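How I clean a cloudy glass vase (and get the flowers back in)

I've got a soft spot for clear glass vases, the curvy sort with a narrow waist, and they're also the ones that go cloudy quickest. My friend Danai Zervas gave me this method years ago and I've used it ever since. It costs pennies and you've probably got everything in the kitchen already.

You'll need white vinegar, bicarbonate of soda, a handful of uncooked rice, a bottle brush and a soft cloth that doesn't shed.

Take the flowers out first and lay them on the worktop, or stand them in a jug if you think you'll get distracted (I always get distracted). Tip the old water down the loo, rinse the vase and have a good look at where the tidemark is.

Put 2 tablespoons of bicarb in the bottom and pour in 50 ml of vinegar. It'll fizz up like mad, so do this in the sink! Once it calms down, top up with warm water to just over the tidemark and go and make a cup of tea.

Now the rice. Pour half the water away, drop the rice in, put your palm over the mouth and swirl. Don't shake it hard — wet glass is slippery and I've lost one that way. The rice gets right into the waist, where my brush never quite reaches. Tip it all out through a sieve, rinse until there's no vinegary smell and give the neck a quick go with the brush.

For drying, I lay mine on its side on something flat. Turn it now and then and the drips find their way out. A plain coloured surface underneath is brilliant for checking your work, as any smears left on the glass show up against it. 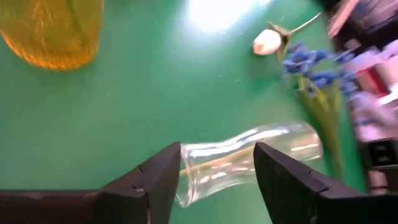
Clear glass on a green tabletop, lying on its side with the neck to the left.

Give the outside a buff with the cloth, stand the vase up and fill it two thirds full with cool water. Trim each stem at a slant, strip off any leaves that would sit under the water and pop the tallest ones in first. Then change the water every couple of days and you won't need the rice again for ages.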